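Campaign Song Wanted (and Someone to Play It)

Posted 28/01/2020

Dirkton goes to the polls in May to elect a mayor, and for the first time in living memory there is more than one candidate. The Kusden Street Hall has been booked for the debate, the urn has been descaled, and we find ourselves short of a band.

We are the Dirkton Candidates' Forum, a non-partisan outfit in the sense that we have annoyed all sides equally. We're looking for a musical director and up to four players for a short paid season of election events, starting with the debate and finishing on the night of the count, whenever that turns out to be. Last time it was a quarter past two in the morning and the recorded music had been on its third loop since ten.

What the job involves

The musical director will write or arrange a walk-on tune for each candidate, no longer than twenty seconds. All tunes must be of equal length, volume and dignity. A candidate in the last council election was brought on to a tuba solo and we are still getting letters.

You will also lead the band through two street meetings, one debate and the count. Expect to fill gaps. The microphone at Kusden Street has opinions of its own, and when it goes, you go on.

There will be no national anthem unless somebody starts one, in which case please join in and try to find their key.

Who we're after

You should be able to read music, or be so good that it doesn't come up. Experience in theatre pits, weddings or school assemblies is welcome, especially the last. You'll need to keep your own politics off your face for up to three hours at a stretch. Drummers must have brushes and be willing to use them.

You don't have to live in Dirkton, but you do have to get here. The Nieto bus stops running at seven, and we can't pay for taxis.

Please don't apply if you are a candidate, are married to one, or have ever recorded a jingle for one. We did check, and it rules out more of the local scene than you'd think.

What we pay

The musical director's fee is $4000 for the season. Players get $2000 each, which covers rehearsals, all four events and the usual amount of standing about. Supper is provided at the count. It will be sausages, with a vegetarian option that is also sausage-shaped.
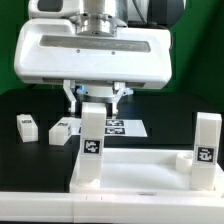
Rehearsals are on weeknights at the Skatasitz Rooms, upstairs, with a piano that was tuned for the centenary and has been coasting on it. Bring your own stand and label it. Grey folding ones all look alike at eleven at night, and we've had friendships end over less.

How to apply

Send us one page on what you've played and where, plus a recording of no more than three minutes. It can be in any style, but we'd like to hear something cheerful that stops cleanly – most of the work is stopping cleanly. Covers are fine. Protest songs are fine too, provided we can't tell who you're protesting against.

Post it to PO Box 2201, Dirkton, or hand it in at the Kusden Street Hall office on any weekday morning. Mark the envelope "Band". Envelopes marked "Complaint" go in a different tray, and it's a deep one.

Shortlisted players will be asked to an audition, where you'll play your own piece and then a walk-on for an imaginary candidate of our choosing. All applicants will get a reply, including the tuba player, who is welcome to try again.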